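# Sock

A **sock** is a fitted covering for the foot and, in most styles, the ankle or part of the leg. Socks are worn inside shoes or boots, or alone indoors. They absorb sweat, reduce rubbing between the skin and the shoe, and help keep the feet warm.

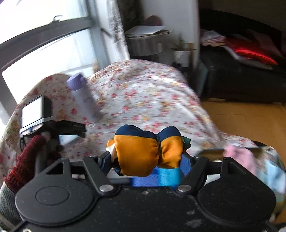 Most modern socks are knitted on circular machines from a blend of fibers. The word comes from the Latin *soccus*, a light, low shoe, and was used in Old English for a kind of slipper before it came to mean the knitted article.

## History

The earliest foot coverings worn inside shoes were made of animal skin, matted hair or plant material. The ancient Greeks wore coverings of matted animal hair, and the Romans wrapped their feet in strips of leather or woven cloth. Later Roman socks were sewn from pieces of woven fabric.

Socks made in a looped technique known as nalbinding have been found in Egypt and date from the first centuries of the common era. Several have a separate compartment for the big toe, which allowed them to be worn with sandals. Nalbinding uses a single needle and short lengths of yarn. Its finished surface can look like knitting, but the loops are built differently and do not unravel in the same way.

In medieval Europe, the legs were covered by cloth hose cut from woven fabric and sewn with a seam up the back. Cloth cut on the bias stretched a little, which gave a closer fit. Hand-knitted stockings became common during the sixteenth century, and fine silk ones were a costly item of dress for men and women. The stocking frame, a mechanical knitting machine, was invented in England in 1589. Frame knitting remained mostly a household or small-workshop trade for the next two centuries.

As men's trousers became longer, the long stocking lost its place in male dress and the shorter sock replaced it. Circular knitting machines, developed in the nineteenth century, made it possible to knit a seamless tube at high speed. Nylon came into commercial use in hosiery at the end of the 1930s. Blended with cotton or wool, it made socks last longer and hold their shape better. Elastic yarn in the cuff gradually took the place of garters for everyday wear.

## Parts

The parts of a sock are named separately in knitting patterns and in the trade.

- **Cuff:** the top band, usually ribbed and often containing elastic yarn.
- **Leg:** the tube between the cuff and the heel. It is missing or very short in low styles.
- **Heel:** a shaped pocket. It may be made with a flap and gusset or by knitting short rows.
- **Instep:** the upper part of the foot section.
- **Sole:** the lower part of the foot section, sometimes thicker than the instep.
- **Toe:** the closed end, joined by a seam or by a grafted row of stitches.

Heels, toes and cuffs are often knitted in a contrasting color. In some work socks this marks the areas where a stronger yarn has been used, while in most others it is decoration only.

A tube sock has no shaped heel. It can be worn in any rotation, which spreads wear over more of the fabric, but it tends to wrinkle at the front of the ankle.

## Materials

Cotton is the most widely used fiber in everyday socks. It is soft, washes easily and takes dye well, but it holds moisture and dries slowly. Wool is warmer and keeps some of its insulating ability when damp. Fine merino wool is used where coarser wool would itch. Silk and bamboo viscose are used in thinner socks.

Synthetic fibers are rarely used alone except in sports socks and sheer hosiery. Nylon adds strength, polyester and acrylic dry quickly, and a small share of elastane lets the fabric stretch and recover.

## Lengths and styles

There is no single standard for naming sock lengths, and makers use the terms loosely.

| Style | Usual height | Common use |
|---|---|---|
| No-show | Below the shoe opening | Loafers, low sneakers |
| Ankle | At or just above the ankle bone | Sports, casual wear |
| Crew | Lower calf | General wear, hiking |
| Mid-calf | Middle of the calf | Office and formal wear |
| Knee-high | Just below the knee | Soccer, uniforms, cold weather |
| Over-the-knee | Lower thigh | Fashion, cold weather |

Toe socks enclose each toe separately. The Japanese *tabi* has one division, between the big toe and the others, and is worn with thonged sandals. Slipper socks are thick indoor socks with a grip pattern on the sole. Compression socks apply graded pressure to the lower leg and are used for some circulation problems and on long flights. Medical versions are fitted by measuring the leg.

## Manufacture

A circular sock machine has a ring of needles set in a cylinder. The number of needles is fixed for each machine and limits how fine the sock can be. Knitting generally begins at the cuff. When the heel is reached, many machines switch from full rotation to a back-and-forth motion that forms the pocket, then return to full rotation for the foot.

The toe is left open on older machines and closed afterward by linking or sewing. Linking joins the two edges loop by loop and gives a flat seam. An overlocked seam is cheaper to make but leaves a ridge that some wearers can feel. Newer machines close the toe before the sock is released.

After knitting, socks are washed or steamed and then pulled over flat, foot-shaped forms called boards. Heat sets the size and shape. They are then matched, inspected and packed in pairs.

### Local industries

Sock making has often been concentrated in small towns where outworkers already had knitting skills. In Rernside, the trade grew from hand knitting sold at a weekly market, and the mills that followed specialized in heavy wool socks for farm and dock workers. The largest of them, Olaniyan, employed 935 people at its peak and ran 4 knitting sheds along the river. Seconds from the sheds were sold by weight at the mill gate every March.

Drikness, farther down the valley, made finer cotton hosiery and depended on Rernside for dyeing. Its mills closed earlier, and the main building now holds a small textile collection. The collection includes hand-cranked machines, sample cards and a set of wooden sock boards in children's sizes.

## Sizing

Socks stretch, so one size usually covers several shoe sizes. In the United States, sock sizes are based on foot length in inches and do not match shoe sizes. A sock marked 10 is meant for a foot measuring 10 inches, though adult socks are more often sold as a range. European labels usually give a range of shoe sizes.

A sock that is too small pulls at the toes and wears through sooner. One that is too large forms folds, which can cause blisters. Cotton and wool socks may shrink in a hot wash.

## Care and storage

Many socks can be machine washed, though wool socks may need a cool or gentle cycle. Turning them inside out helps remove sweat and skin particles and limits pilling on the outer face. High dryer heat weakens elastane and shortens the life of the cuff.

Pairs are commonly stored by folding one cuff over both socks to make a bundle. This keeps the pair together but holds one cuff in a stretched position. Other methods are folding the pair flat in thirds, rolling it from the toe, or laying the socks flat in a drawer.

### Darning

Darning repairs a hole by weaving new yarn across it. The sock is stretched over a smooth, rounded tool, often a wooden mushroom or egg. Parallel threads are laid across the gap, starting in the sound fabric on one side, and a second set is woven over and under them at right angles. Swiss darning, also called duplicate stitch, follows the path of the original loops and is used to strengthen thin areas before they break through.

## See also

- Drusongate stocking frame
- Garter
- Hosiery
- Leg warmer
- Nalbinding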